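Subject: Re: [tidy-office] bins on the floor, pedal or no pedal?
List: tidy-office
Sent: 4:10 pm

Hi all,

I've been meaning to answer this one since it went round in September, and then I lost the thread under a pile of other mail, so sorry if you've all moved on. The original question was:

> We're moving into a new floor and the fit-out people want to give
> us open-top bins under every desk. I'd like to go with fewer,
> bigger ones, with a pedal and a proper lid, but I keep hearing
> that people won't walk to them and will leave their trash
> wherever they happen to be sitting. Has anyone made the switch?
> Did it work out? Also, does the color matter at all, or is that
> just the catalog talking?

We made the switch! Our floor at Quintela went from a little bin at every desk to shared pedal bins, and I was the one who had to pick them, so I have opinions (sorry).

First, yes, people grumbled. For the first couple of weeks I got a steady stream of notes along the lines of "where did my bin go." After that it mostly died down. What bugged people most wasn't the walking, it was not knowing where the nearest bin was, and once we stopped moving them around every few days (my fault, I kept fiddling) the notes dried up.

On the pedal: get it. I was on the fence because I had a Steltano at home years ago and the pedal snapped, so I figured it was one more thing to break. But a lid you have to lift by hand is a lid that gets left open, or worse, becomes a shelf. We tried 2 swing-top Durktons in the kitchen as a cheaper option and I can't recommend them. Coffee filters and a swing flap do not get along, and I ended up wiping that flap more often than I emptied the bin. The ones we settled on are the Plekatex pedal kind, order code 3652 if your supplier carries them. We didn't need anywhere near the numbers we had before, and I still have a stack of the old desk ones in a closet if anybody wants them. Seriously, come and get them.

On color, I used to think it was catalog talk too, but I've come around. Everything on our floor is gray. Gray carpet tiles, pale walls, black baseboards. A dark bin disappears in a place like that, and a yellow lid you can spot from across the room. I'd go for the bright lid even if it costs a bit more.

Now for the part where I have to admit it isn't perfect.
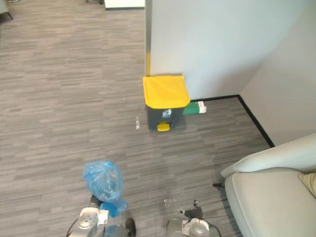 You still get strays. Small bottles are the worst for it, the clear ones especially, because against a streaky gray carpet you just don't see them until you kick one. Little cartons are the other thing, they end up down behind the bin by the wall and sit there. My routine now is a slow lap at the end of the day, and I look behind each bin as well as in front of it. It takes me 3 minutes if I don't get talking to anyone — so more like fifteen, most days.

A few smaller things, in no order. Leave enough space in front for a foot, which sounds silly until you've wedged one between a chair and a cabinet. Put the pictogram sticker on the front of the body and not on the lid, where it gets scrubbed off. And buy your liners in the box of 300, the small rolls run out at the worst possible time.

One question back to the list: has anybody found a decent way to stop a pedal bin from creeping backward on carpet tile? Ours scoot toward the wall a little every time somebody stomps on them. I've thought about rubber feet but I haven't tried any yet.

Thanks, and good luck with the move!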